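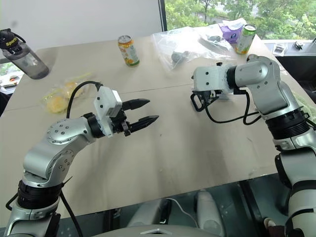
Home News Events Publications Contact

Ilbridge households invited to join neighbourhood resilience programme

September 14, 2023

Ilbridge District Council has opened registration for a programme of practical courses intended to help residents grow more of their own food, store water and prepare their homes for power cuts and flooding. The programme, entitled Ready Streets, will run until the end of March and is free to anyone living within the district boundary.

Ready Streets has been prepared by the council's sustainability service in partnership with the Oseneck Land Trust, which manages the community orchard and teaching garden at Oseneck Lane. Funding for the first year has been provided by the Clitov Foundation. A total of 241 places are available across all courses, and residents may apply for more than one.

The programme follows a survey of households carried out by the council last winter, after high water closed the lower end of Mill Road and left several streets without electricity overnight. Of the 164 households that replied, 51 said that they kept no food in the house beyond the next few days' meals, and many respondents asked for advice on what to do if the mains water supply were interrupted. The full results of the survey can be read at the Ilbridge library and at the council offices.

A spokesperson for the council said: "Residents told us that they wanted to know what they could do for themselves and for the people next door. Most of the skills involved are ordinary ones. Many older residents grew up with them, and we are pleased that a number of them have offered to pass them on."

Courses on offer this autumn include an introduction to garden design on permaculture principles, in which participants will draw up a plan of their own plot, balcony or yard, marking sun, shade, wind and the movement of water. Later sessions deal with composting, soil care on heavy clay, the saving of seed from beans and tomatoes, and the planting of fruit trees in small gardens. Participants do not need previous experience, and those without a garden are equally welcome. Growing space at the Oseneck teaching garden will be offered to course members who have no outdoor space at home.

A second group of courses is concerned with the home itself. Topics include collecting and storing rainwater for garden use, keeping one room warm during a power cut, preserving fruit and vegetables, and carrying out simple repairs to clothing and tools. The course on rainwater will be taught by staff of Hämmerli, the Ilbridge plumbing and drainage firm, who have agreed to give their time without charge. Participants will be shown how to fit a diverter to a downpipe and how to clean and cover a water butt. Stored rainwater is not suitable for drinking, and separate guidance will be given on keeping a supply of drinking water.

From January the programme will turn to work between neighbours. Streets that wish to do so may draw up a short plan setting out who has tools, who may need help in bad weather, and where people can meet if telephones are not working. The council will provide printed forms and the support of an officer for the first meeting. Completed plans will belong to the residents of the street, and the council will not hold copies unless asked to do so.

The Oseneck Land Trust said in a statement: "The teaching garden was flooded twice in its first three years, and the way it is now planted owes a good deal to what was learned then. The lower beds are given over to willow and to crops that will stand a wet winter. We look forward to showing course members both what has done well and what has had to be dug up and moved."

Each course is limited to 30 participants. Daytime and evening sessions are available, and the library meeting room and the teaching garden shelter both have level access. Children over the age of eight may attend garden sessions with an adult. Residents who require an interpreter, large print materials or help with transport are asked to say so when they register.

Registration forms may be collected from the council offices, the library or the Oseneck Lane garden. Places will be allocated in the order in which forms are received, and a waiting list will be kept for each course. Community groups and schools wishing to arrange a separate visit to the teaching garden should apply in writing to the sustainability service.

Notes to editors

Ready Streets is a programme of Ilbridge District Council. Media enquiries, including requests to attend a session, should be directed to the council's communications office. Reporters wishing to visit the Oseneck teaching garden are asked to give two working days' notice and to wear suitable footwear.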